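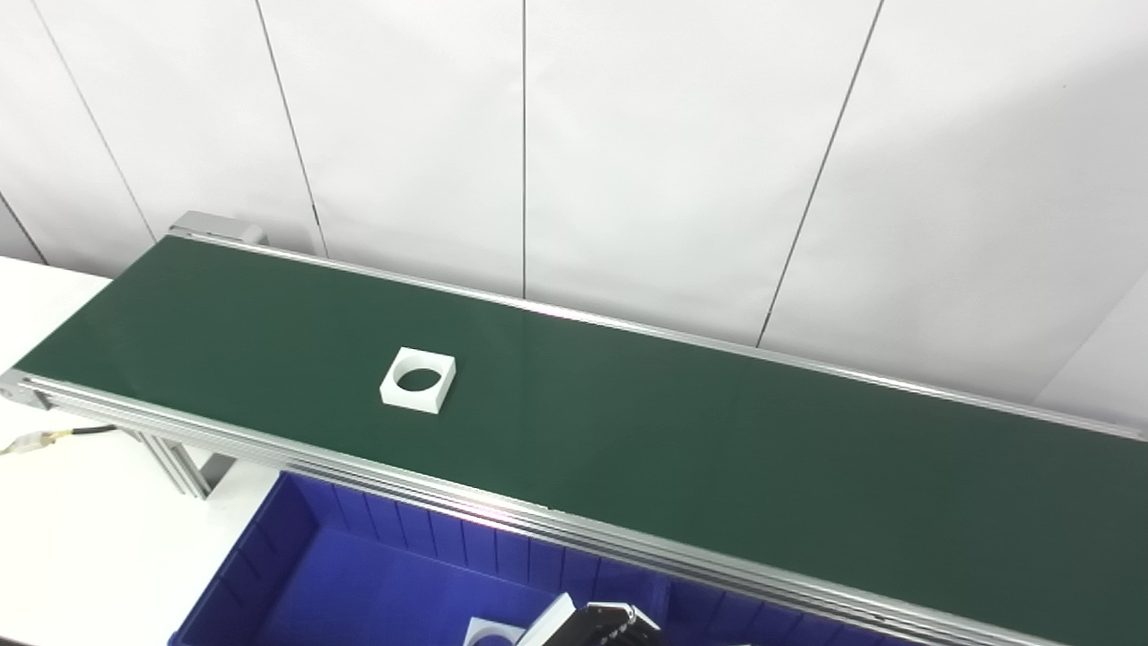

Flurina Schnyder wrote under my last post that a belt that coasts is a belt that isn't stopped, and that I should go and measure it before I let anyone stand next to the cell again. She left the comment after I mentioned, in one sentence near the end, that the conveyor had "kept going a little" after a stop. I measured it. It was worse than I had written.

The task at the time was simple. White square parts come down the belt, the robot picks each one and puts it in the blue bin below the near rail. The black parts go in the next bin over. The robot gets its commands from Rumo, our task software, and the belt has its own drive controller, a Kutgate, which was here before I was. The two talk over one network cable, and there is one hardwired stop line that is supposed to work no matter what the network is doing.

On run 312 the left hand closed on the edge of a part instead of across it. The force limit tripped and the arm stopped where it was, fingers down over the belt. So far that is all normal. The belt should have stopped with it. It kept feeding. The part turned against the fingers, and the next one came down and pushed into it. I hit the stop button and the belt ran on long enough for me to say something I won't type here.

Damage was one bent fingertip and a scrape on the thumb. I was standing at the rail with one hand near the belt, which I had no reason to be doing while it was in automatic. That part is on me. 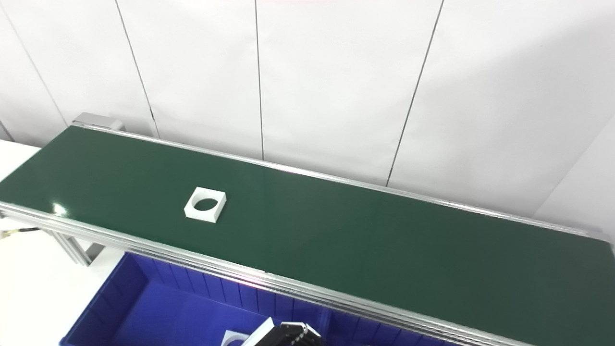 What I found

I spent the next morning on it. The first thing I did was pull the network cable and press the stop button with the belt running and the arms parked. The belt didn't react at all to the button. It stopped when the Kutgate noticed it had lost its connection and timed out.

So the hardwired line was doing nothing. Every stop we had seen since February had been a network stop. It looked fine in daily use because Rumo also sends a stop message when the button goes down, and with a quiet network that message takes 54 milliseconds to arrive. You press, it stops, you don't think about it. During run 312 the network was busy with logging, and the stop took 580 milliseconds by the drive's own record. Add the ramp down on top of that.

The cause was in the terminal block. The drive has two inputs next to each other, one for stop and one for fault reset, and our wire was on the reset. I went back through the notebook and found where it happened. We swapped the drive in February, and I copied the wiring from the Holzer drawing, and that drawing is for the older unit. The numbers on the terminals moved by one. I checked that the belt stopped after the swap and wrote "stop OK." I had checked it with the network plugged in.

The force trip was a separate hole. It stopped the arms and told Rumo, but nothing in Rumo passed that on to the belt unless it counted as an emergency. A grip fault was only a warning. I had set it up that way because early on the belt was stopping every few minutes and it was annoying.

What I changed

The wire is on the right terminal now. I tested it with the network unplugged, then with it plugged in and logging at full load, seven times each way. It stopped every time on the hardwired line, and the drive log shows the right input going low. The old drawing is out of the binder.

Any arm stop of any kind now stops the belt. I also cut the belt speed until the grip problem is sorted. 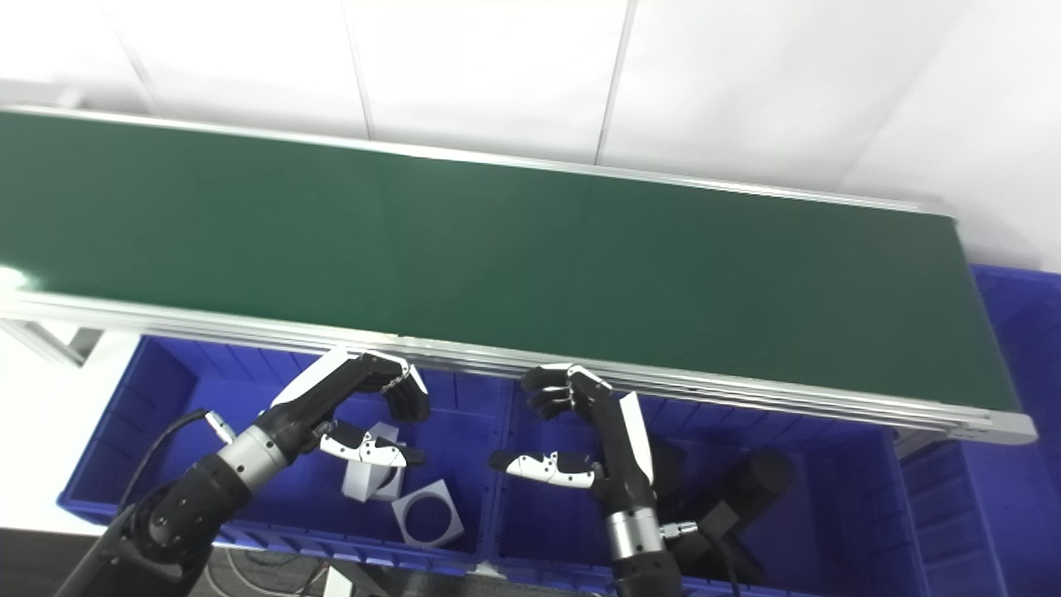
It does make the whole thing slower, and I've already been asked when the old speed is coming back. I don't have a date. The grip fault still isn't fixed. I think the parts that come down turned a little are the ones the left hand gets wrong, but I only have the one bad run with full logs, and I'd like a few more before I touch the approach angle.

The Flosgate light curtain I priced last year and didn't buy is back on the list. Until it's in, the rule is that nobody reaches over the rail in automatic, me included, and there is tape on the floor to go with it.

The stop test with the cable out is now on the startup sheet. It takes under a minute. If you have a drive that listens to a network and a wire both, unplug the network and press your button. Flurina, thank you, and you can stop emailing me about it.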